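International student fees at Isham, per-credit or flat?

n_grimshaw
The August bill lists a flat rate for 7 credits and up. Last term I paid per credit. Did the rule change for everyone?
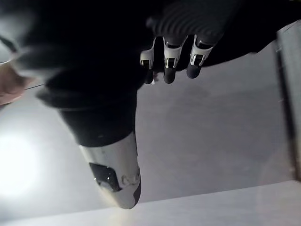
yeomdh
The rule changed for new visa holders only. Continuing students keep the old rate if they file the form within 20 days. The form wants one color per field, and the black on pale gray of that limb would scan fine. Blue ink gets rejected.

min.kong
Disagree. I am continuing, filed on time, and was still billed flat, 400 over.
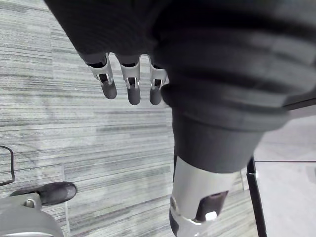 Fingers over the striped carpet

yeomdh
Then your status code is wrong. Check line 23.

eunji_s
Line 23 is the housing code. Status is on page 2. Min-kyu, ask for a manual review at the Lekota desk. Email gets no reply.

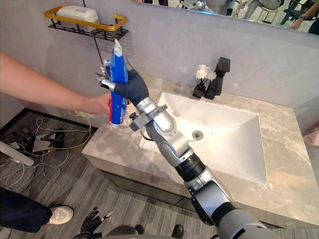

Toothpaste held by two hands at the sink

min.kong
Page 2 has me as a new entrant. Going to the desk at 9.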